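4. What the listings leave out

I'll admit I started this part of the study with a grudge. Years ago I booked a cottage near a lake because the advert said it was steps from the water, and it was a good long walk with two bags and a cool box. So when we got hold of the Ferneck listings I went straight to the distance claims before I'd even cleaned the rest of the data.

We had 2,000 holiday-let adverts to work with, all from the Hillico booking site, all saved on Sunday, January 14, 2018. I picked the depth of winter on purpose. Owners tend to rewrite their adverts in March, when the summer bookings start coming in, and I wanted the old text, the stuff that had been sitting there unloved for months. From those I pulled out every advert that said something about being near the water - on the lake, by the lake, almost on the lake, a stroll from the lake and so on. Then I threw away the ones where we couldn't pin down the property on a map. That left 89, and those are the ones I'm talking about from here on.

4.1 How near is near?

I sorted the wording into 4 groups, from the plainest (a distance in metres or feet) down to the vaguest (lake views, lake feel, lake life). My hunch was that the vaguer the wording, the further away the cabin would be, and for the middle two groups that's pretty much what we found. The surprise for me was the plain group. I'd expected the owners who gave a number to be the careful ones, and most were, but a fair few gave a number with no unit after it. Fifty what? Paces? Yards? I ended up giving those a code of their own and leaving them out of the distance sums altogether.

The other thing that muddied the water (sorry) was where people measure from. Some owners count from the porch, some from the edge of the plot, and in the Santoro Bay adverts I'm fairly sure several of them count from the car park. We measured from the front door to the nearest bit of shore you can legally walk on. It's a bit harsh on cabins with a high bank in front of them, but I'd sooner be harsh in the same way for everyone.

4.2 Kitchens and tables

Guests read the kitchen part of an advert more closely than I ever would have guessed. In our short survey of 60 past guests at the Arel cabins, the kitchen came up more than the beds, and the dining table came up more than the cooker! People wanted to know whether they could all sit down at once, and whether there'd be enough plates and cups without bringing their own. Adverts hardly ever say. They'll tell you the space is open and cosy and great for families, and then stop.
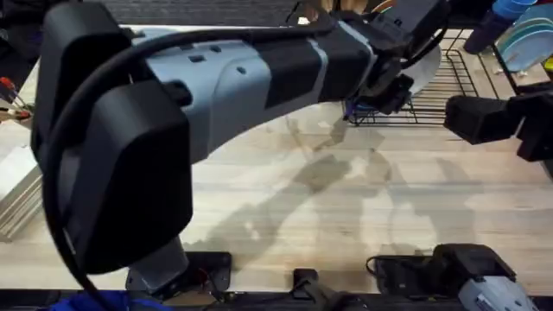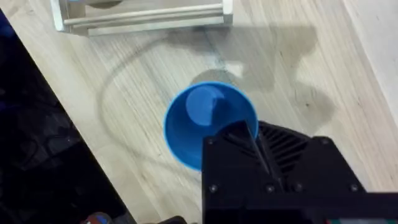

Figure 3. Plate (first picture) and cup (second picture) at a light wooden tabletop.

4.3 Matching the words to the reviews

For the last step I read the guest reviews next to the adverts, one property at a time, with a large pot of tea. I marked a review as a mismatch if the guest brought up something the advert had promised and said it wasn't so. Grumbles about the weather or the neighbours' dog didn't count.

Distance to the water was the most common mismatch, then sleeping space - mostly lofts sold as bedrooms, with ladders that grandparents weren't keen on. I should say that guests who are happy often don't mention the lake at all, so reviews alone can't tell us which adverts were spot on. We come back to that in section 5, along with the trouble we had with adverts that had changed owners halfway through their run of reviews.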